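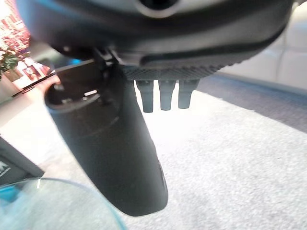
Brulterent住户通讯 家务栏
玻璃茶几、浅灰地毯和一块布
文：Esmaeil Farahani

这个月的家务栏，我想写样板间里的那张玻璃茶几。样板间在Flendport楼的321室，很多新住户签约以前都去坐过。上一期通讯发出以后，我收到几封邮件，内容差不多：玻璃桌子怎样擦才没有痕迹？桌子下面的地毯怎么办？我不是专业的清洁人员，我的中文也是来这里工作以后才学的，所以请大家原谅我写得慢，写得啰嗦。

先说桌子。桌面是透明的玻璃，有一圈很细的深色边，角是圆的。下面是两根粗的黑色支架，它们交叉在一起，从上面看得很清楚。我第一次见到的时候觉得它很漂亮，第二次见到的时候就想，谁来擦它呢。透明的桌面有一个特点，就是你擦完上面，会看见下面的灰，擦完下面，又会看见支架上的灰。我建议大家按照从下到上的顺序来做：先用干布擦支架，再擦玻璃的底面，最后才擦桌面。我以前的顺序正好相反，每次都要做两遍。

布的选择，邮件里问得最多。我自己用旧的棉布，洗过很多次的那种，已经不掉毛了。新毛巾请先洗两次再用。厨房纸也可以，可是桌面大的时候会用掉很多张，我觉得浪费。Mousavi杂货店的店员给我推荐过一种很厚的擦玻璃布，我买了一块，说实话，擦水很好，擦手指印一般。

水要少。我准备一个装600毫升水的喷壶，加很少的白醋，大概是一个瓶盖，摇一摇。喷在布上，不要喷在桌面上。如果喷在桌面上，水会流到边缘下面去，过几个小时出现一条白色的线，那条线比手指印难处理得多。

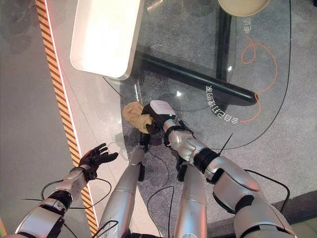

桌上的字也有人问。样板间这张茶几的玻璃上有白色的中文字，弯弯的一行，写的是“会自己打理的家”，旁边还有一条细细的橙红色的线，绕了一个小圈。住户家里的桌子如果也有贴上去或者印上去的字，擦的时候请注意方向：顺着字的弧线轻轻擦，不要横着来回擦，也不要用指甲去抠边上的灰尘。字的附近不用醋水，只用清水和软布。我在家里的一个玻璃罐上试过，那上面有我女儿贴的标签，用醋水擦了三个星期以后，标签的角翘起来了。

顺便说一下这句话的语法。“打理”这个词我查了词典，可以说打理生意，打理花园，也可以说打理家。我的中文老师说，它比“收拾”多一点儿安排的意思。我喜欢这个词，现在写邮件也常常用它，同事们已经发现了。

桌上的东西，我的意见是越少越好，但是不要没有。样板间的茶几旁边能看到一个白色的方形收纳盒，圆角的，还有一个米色的圆盘子。这样两件就够用。盒子放遥控器、充电线、没有看的信；盘子放钥匙或者几个橘子。擦桌子的时候，把两件东西先拿开，放到沙发或者椅子上，擦完再放回去。请不要把盒子在玻璃上推来推去。盒子底下如果有一粒沙子，玻璃上就会有一条划痕，这个我有经验，那张桌子现在盖着一块桌布。

光线也值得说一句。擦玻璃最好在上午，窗帘打开，人站在逆光的那一边看。晚上开着灯擦，桌面上都是灯的亮点，你分不清哪里是反光，哪里是没擦干净的地方。我们楼朝东的房间，九点以前很合适，朝西的房间可以等到下午四点左右。

然后是地毯。浅灰色的短毛地毯，上面有细小的斑点，这种颜色对生活比较宽容，饼干屑不太看得出来。可是看不出来不等于没有，尤其在茶几下面，吸尘器的大头进不去。我的做法是换上窄的扁嘴，跪下来，从里面往外面吸，一条一条地吸，每条之间重叠一点。一个月一次把茶几抬开，全部吸一遍。抬茶几请一定两个人，一个人抬玻璃桌子很危险。放回去的时候，位置可以移动一个手掌的宽度，这样支架不会总是压着同一个地方。

压痕已经出现的，可以用一块湿布盖住，等半个小时，再用勺子的背面轻轻把毛拨起来。有人推荐用冰块，我试了，也有效，只是冰块化得慢，我忘记了，后来踩了一脚水。

饮料洒在地毯上，请马上用干布按。按，不要擦。换一面再按，到布上没有颜色为止。咖啡里有牛奶的，最后要再用清水按一次，不然过几天有味道。Fimville楼的一位邻居来信说，她用剃须泡沫处理过果汁印，效果很好，但是我还没有试，等我试过了再在这里报告。
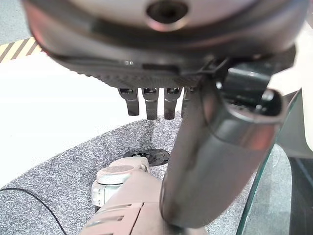 还有一件事和地面有关，就是工具。手持的电动工具，例如角磨机一类的，很多人家里都有一件，用的时候顺手放在地上，用完了也就留在那里。米灰色的工具放在浅灰色的地上，颜色很接近，晚上起来喝水的人容易踢到。我的习惯是先拔掉电源或者取下电池，等它停稳，再放到一块旧毛巾上面，不让它直接接触地毯。金属的小碎屑落进短毛里，吸尘器要吸好几遍，光脚踩到会很疼。

收工具的时候，请把线绕成松松的圈，不要绕得太紧。工具外壳上的灰用干的牙刷刷，通风的小孔也刷一刷，不要用湿布。刷完以后放进有盖子的箱子，箱子放在低处的柜子里。家里有小孩子的，请放在能上锁的地方。我知道这些话大家都听过，可是上个月我去一位朋友家吃饭，饭桌底下就有一把电钻。

需要借工具的住户，可以到一楼服务台登记，借期三天。还的时候请把自己用过的刀片或者砂轮片取下来，带走。服务台的抽屉里现在有很多没有人认领的零件，我看过，大部分我不知道是什么。

再回答两个小问题。

第一个，32号房的住户问，玻璃桌面上的圆形水印怎么去掉。如果是新的，用干布转圈擦就可以。如果是旧的，用温水把布浸湿，拧干，盖在上面五分钟，再擦。还是有的话，请换到玻璃的底面看一看，有时候那个圆圈是在下面的，我们在上面擦一个下午也没有用。

第二个，有住户问可不可以换掉公寓配的茶几。可以，但是请先给我写邮件，旧的茶几由我们搬到仓库，请不要放在走廊里。新茶几的四个角或者脚，请在下面贴毛毡垫，服务台有，免费，每户可以拿一包。

样板间每个星期五下午开放，想看看那张茶几的人可以来坐一坐，不用预约。进门请换拖鞋。这份通讯现在有将近900位读者，如果你有擦玻璃或者清洁地毯的好办法，请写给我，中文或者英文都可以，写短一点也没有关系。下一期我打算写窗帘的轨道，已经有两位住户寄来了意见，其中一位还画了图。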